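How to wash, dry and rack mismatched stoneware plates

Posted by Dorottya Pintér on 14 October 2021
Filed under: Kitchen, Looking after things

If your cupboard is anything like mine, hardly two plates in it match. I have bought them one at a time for years, mostly from the bric-a-brac shed at Ikville, and I wouldn't swap them for a proper set if you paid me. They do need a bit more thought at washing-up time than plain white ones, though, so I have written down how I go about it, with all the small things I usually only say out loud when somebody is helping me at the sink. 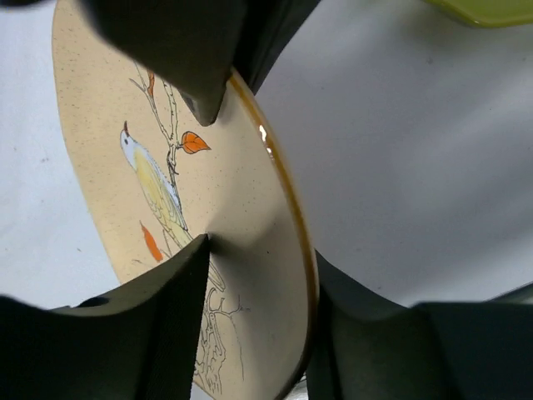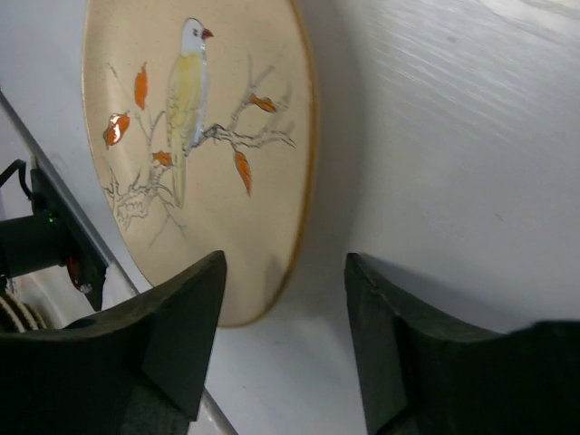
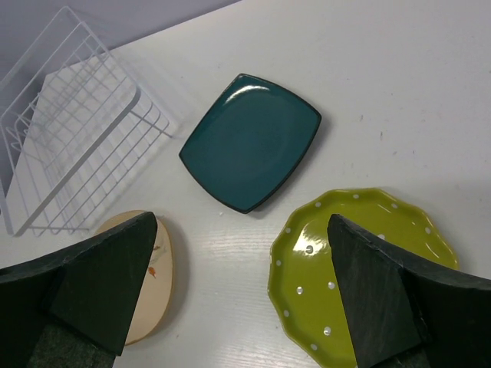
What you will need

A washing-up bowl (plastic, please, as it is kinder than a bare metal sink)
A soft sponge or cotton cloth
Ordinary washing-up liquid
A wire dish rack with upright dividers
Two clean tea towels, one to dry with and one to lay flat
A little bicarbonate of soda for marks

Step 1: Sort before you run the water

I know, I know, it sounds fussy, but it only takes a minute. Put the plates down on the table side by side, never in a heap, and look at each one. Run a finger round the rim and feel for chips. If you find a rough spot, put that plate to one side and wash it by itself at the end, so it can't scratch its neighbours or catch your hand.

While you are there, turn each plate over. A lot of stoneware has a bare ring underneath where the glaze stops, and that ring can be as scratchy as sandpaper. My friend Gergely Csonka rubs his down with fine wet-and-dry paper before a new plate ever goes in the cupboard, and I have started doing the same.

Step 2: Wash the painted ones first

Fresh water, warm and not scalding, with a small squirt of washing-up liquid. Any plate with a picture on it goes in first, one at a time, while the water is at its cleanest. Use the soft side of the sponge and go round in circles, then along the rim. If the painting was done under the glaze it will be perfectly safe, but you can't always tell on a second-hand plate. Close your eyes and stroke the design: if you can feel the lines standing up, treat it gently and keep it out of the dishwasher for good.

Don't leave painted plates to soak overnight. Ten minutes will shift most things, and a dried-on bit of egg will come away with the edge of a wooden spoon.

Step 3: Then the plain and glossy ones

Dark shiny glazes show every smear, so I give them a second rinse under the tap. Grey pencil-like lines are usually marks left by knives and forks, not scratches at all. Mix a teaspoon of bicarbonate with a few drops of water, rub it on with a damp cloth and rinse well. It may take two goes – be patient with it.

Wavy rims want a bit of attention too. Food likes to sit in the dips, and a flat sponge goes straight over the top of them. Fold your cloth over one fingertip and follow the edge all the way round.

Step 4: Fill the rack from the back

Stand the rack on a flat surface with a tea towel under it. Start with your largest plate at the far end and work towards yourself, with all the faces pointing the same way. Hold each plate by the sides and lower it between the dividers until you feel it touch the bottom, then let it lean back before you let go.

Round plates are easy. Square ones are the awkward customers, as they will happily swing on a corner, so sit them on a straight side and leave the next slot empty. Ovals go in on the long side, which keeps them low and steady. A wavy edge may rock a little; give it a small turn until a dip settles over the wire.

Step 5: Dry and put away

I leave mine to drain for half an hour and then go over them with a towel, backs first. Pay attention to that bare ring underneath, because it holds water longer than you would think, and a damp plate shut in a cupboard gets a musty smell.

Stack by shape, with the heaviest at the bottom and a circle of felt or a folded paper napkin between each one. Keep the stacks short enough to lift with one hand. When I want the bottom plate I take the whole pile out and put it on the worktop – tugging one out from underneath is how I lost a lovely blue one in May, and I still think about it.

If you have a plate with a fine crack in it, tap it lightly with a knuckle. A sound plate rings and a cracked one gives a dull sort of clack. The dull ones in my house live under plant pots now, and the geraniums seem very happy with the arrangement.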